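2 min read

We've had a good few months at the Skamby stores, and I'm glad to be able to send you a report with more in it than apologies about shipping delays. As you'll remember, the grant was to help us put digital shelf labels and a simple loyalty app into our smaller locations, the ones that never seem to get the new things first.

The labels are now up in both pilot stores, 159 in the first and 74 in the second, all running on the Jistatach system. Price changes that used to take a morning of peeling and sticking are done before we open. The second store is smaller than we planned for – the back aisle was given over to returns in December – so we have labels left over, and we'd like your blessing to use them at the Etim Street shop when its turn comes.

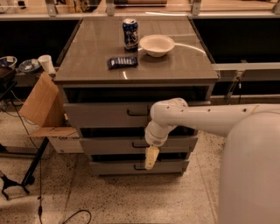

The loyalty app has been slower going. We hoped to have 200 shoppers signed up by now and we aren't there yet, mostly on account of the sign-up screen, which asks for far too much before it gives anything back. Our cashiers were kind enough to write down what customers grumbled about, and those notes have been worth more to us than the survey we paid for. The Allow team is shortening the form, and we expect the new version in the stores before the next report.

Spending is a little under budget, with training costs still to come in. We would like to move part of the survey money into paid time for cashiers to help people at the counter, if you're comfortable with that. I'm happy to send the revised budget sheet whenever it suits you, and you're always welcome to come by and see the labels for yourselves.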